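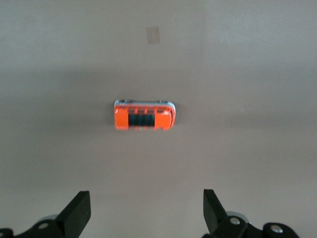 Blick aus der Handgelenkkamera: Greifer offen, das orange Spielzeugfahrzeug liegt noch frei auf dem Tisch.

Galerie: Vormachen am Tisch
Projekt Skomura, Stand Mai 2023

Bei Skomura bringen wir einem Arm einfache Handgriffe bei, indem wir sie ihm vormachen. Eine Person führt einen zweiten, baugleichen Arm mit der Hand, der Arm am Tisch folgt. Aufgezeichnet werden die Gelenkwinkel, die Öffnung des Greifers und das Kamerabild. Aus vielen solchen Durchgängen wird später das Modell trainiert. Der Führungsarm stammt von Rimard, die Software für die Aufzeichnung haben wir von Makris übernommen und angepasst.

Zum Bild
Die Aufgabe heißt bei uns »Fahrzeug greifen und absetzen«. Der Arm fährt über das Fahrzeug, greift es quer zur Längsachse, hebt es an und setzt es an anderer Stelle wieder ab. Im Bild liegt das Fahrzeug waagerecht vor den beiden schwarzen Fingern, die weit auseinanderstehen. Das kleine helle Stück oberhalb davon, dem Aussehen nach Kreppband, hebt sich von der Tischfläche kaum ab. Streifen und Kanten am Fahrzeug sind leicht verwischt. Solche Bilder bleiben im Datensatz.

Zur Kamera
Die Handgelenkkamera sieht immer auch einen Teil des Greifers. Für das Training ist das brauchbar, weil sich der Abstand zwischen Finger und Gegenstand direkt aus dem Bild ergibt. Eine zweite Kamera am Stativ zeichnet den ganzen Tisch auf. Ihre Aufnahmen stehen in der Galerie Skultwood, zusammen mit den Versuchen zum Stapeln von Klötzen.

Zum Ablauf
Für diese Aufgabe sind 600 Durchgänge vorgesehen, 200 davon mit gedrehtem Fahrzeug. Vor jedem Durchgang wird das Fahrzeug neu hingelegt und der Arm in die Grundstellung gefahren. Die Person am Führungsarm schaut dabei nur auf den Monitor. Wer direkt auf den Tisch sieht, nutzt Informationen, die das Modell später nicht hat, und greift dann oft aus Winkeln, die im Kamerabild schlecht zu erkennen sind.

Abgebrochene Griffe werden markiert und getrennt abgelegt. Ein Griff, der beim zweiten Ansetzen gelingt, zählt als gültig. Pausen von mehreren Sekunden schneiden wir heraus, kurzes Zögern bleibt drin. Über alle Aufgaben zusammen enthält die Sammlung 3223 Durchgänge, geplant waren 3000.

Weitere Aufgaben
Ab November sollen Gegenstände mit glatter und stark gewölbter Oberfläche dazukommen. Die Finger werden dafür mit einer weicheren Auflage versehen. Die Bilder dazu erscheinen in einer eigenen Galerie.

Nutzung des Bildes für Unterricht und Lehre ist mit dem Vermerk »Projekt Skomura« gestattet.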